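Section 4: Care of Sleeves and Light-Colored Surfaces

Rinonier Workroom Guide, revised January 7, 2025
Section prepared by Berwyn Gape

Use this section for routine cleaning of ribbed sleeves, the smooth bands at their ends, bare metal fittings and pale housings. Replacing a sleeve is a separate job and is covered in Section 5.

Switch off the power and lock it out before you touch anything. Wait until all parts have stopped.

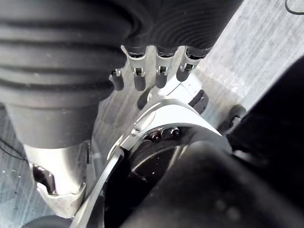
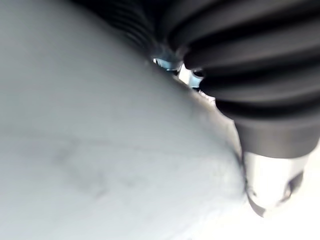 Black ribbed sleeve with the smooth section at its end and the silver metal beyond it. Faint dark smudges show on the pale surface in the second view.

4.1 What you need

Prusemby mild cleaner, mixed as directed on the bottle
Baert soft brush, narrow head
Two lint-free cloths, one for washing and one for drying
Masking tape, low tack
Small flashlight
Inspection form 121

CAUTION: Do not use solvent, bleach, scouring powder or steel wool on any part covered in this section. Solvent can swell or harden the sleeve, and the damage may not show for several weeks.

4.2 Cleaning the ribs

1. Lay a dry cloth under the work area to catch loose dirt.

2. Brush the ribs dry. Work along each groove in one direction, starting at the highest rib and moving down. Do not scrub across the ribs.

3. Where the ribs are narrow and close together, use only the tip of the brush. If the bristles do not reach the bottom of the groove, leave it for step 5. Do not push a screwdriver or other hard tool into it.

4. Dampen the washing cloth and wring it out well. Wipe the crests of the wide ribs first, then fold the cloth over one fingertip and wipe between them.

5. For the tight grooves, fold a dry corner of the cloth to a thin edge and draw it around the sleeve.

6. Dry the whole sleeve with the second cloth. Leave it to air for 4 hours before you put the equipment back in service.

Note: A slight shine on the crests is normal. A sticky feel is not. Stop cleaning and report it on form 121.

4.3 Smooth bands and metal ends

1. Cover any slot, notch or cutout in the metal with masking tape. Press the tape down with a dry finger.

2. Wipe the smooth band with a damp cloth, turning the cloth to a clean side as you go. Check the line where the band meets the sleeve — dirt tends to collect there.

3. Wipe the metal with the grain if it has a brushed finish. Light wear does not need treatment. Do not try to polish it out.

4. Check that any exposed screw heads are seated. Do not tighten them as part of cleaning.

5. Remove the tape slowly. If residue is left behind, lift it with a fresh piece of tape.

CAUTION: Never spray cleaner toward an opening. Put the cleaner on the cloth and keep the bottle away from the work area.

4.4 Pale surfaces

Scuffs and smudges are easier to see on light finishes, but most of them are on the surface only.

1. Hold the flashlight low and to one side, so that raised marks cast a shadow.

2. Wipe gray streaks with a damp cloth and light pressure. Make no more than a few passes, then dry the area and look again.

3. If the mark is still there, apply a little cleaner to the cloth and repeat once.

4. Do not mistake a seam for a scratch. A seam is even along its length and should be wiped along, never across.

5. Write down any mark that catches a fingernail. Do not fill it or paint over it.

Note: Matte finishes turn glossy if they are rubbed too hard, and the gloss does not come off. Earlier copies of this guide called for an Irkano pad at this step. Discard those pads.

4.5 Inspection

After cleaning, look at the full length of each sleeve under good light. Look for cracks at the bottom of the grooves, flattened ribs, and gaps where the sleeve meets the band. Do not stretch the sleeve by hand to open the grooves.

Inspect again after every 2000 hours of use, and in March of each year even if that figure has not been reached. Record the result on form 121.

Order replacement cloths and brush heads together under stock number 2501. Store them dry, in a closed bag — oily cloths from other jobs must not go in the same bag.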